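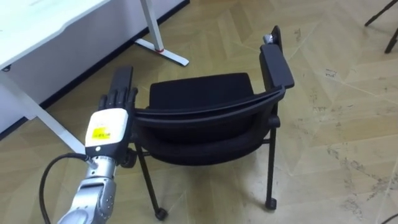
# Arm stops before the backrest when pushing a chair on casters

**Imke Ehlers**, posted 26/07/2026

Hello all. I am building a small helper robot in the shared workshop in my street, and I have a problem with a chair.

The task sounds easy. The robot should come to the chair from behind, lay the hand on the backrest and push the chair to the desk. The arm is second hand. The hand is black with jointed fingers, and it sits on a white wrist module. The motion software is Wurier, the free version, and I wrote the approach part by myself.

The hand goes up on the left side of the chair, near the armrest, with the fingers pointing up. Then it should turn and come over the top of the backrest. In 11 of 40 tries it does this well. In the other tries it stops before contact and Wurier writes "target lost". No motor error, no high current.

What I tried already:

- new calibration of the head camera, two times
- slower approach speed
- a bigger tolerance for the target, but then the fingers hit the armrest

The chair is black, also the seat and the armrests. The floor is light, with a herringbone or chevron pattern. I first thought the pattern makes the trouble, but a test with a gray blanket under the chair gave the same result. Does somebody know where I should look next? I would not like to buy another camera if it can be avoided.

---

**Kelly Sowerby**

I had almost the same thing with my Lindemann arm and a dark stool. Two ideas.

First, a black hand in front of a black chair. When your hand comes up beside the armrest, it covers the left end of the backrest for the camera. If your approach code looks for the target again during the motion, it finds a piece of hand, or finds nothing. Please check if you update the target all the time. In my case I changed it so: find the backrest once from a distance, save the position, and do not search again in the last 18 cm. After this the "target lost" message was gone.

Of course, this works only when the chair stays where it was, and yours has casters. So put something behind the wheels during the tests, or lock them if your type allows it.

Second, mark the backrest. I put two strips of light paper tape on the outer shell, one left and one in the middle. It is ugly but it comes off without traces, and you can see quickly if the contrast is the problem or not.

One more thing, look at your cable. If it makes a loop outside of the wrist, give it enough length for the full turn and fix it on the forearm, not on the moving part. Mine pulled the wrist a little to the side at the end of the turn, and I was searching in the software for a whole evening.

---

**Evska**

use another chair. Sitwood has ones in light colors

---

**Imke Ehlers**

Thank you Kelly. I was updating the target in every cycle, so this is probably the reason. I put the tape on the chair and blocked the wheels, and with the saved position it came to the backrest in 18 tries from 18. Without the blocks it is worse, the chair rolls a little at the first touch and the fingers slide along the shell. I will make a separate post about the pushing.

Evska, the chair belongs to the workshop and I must use this one.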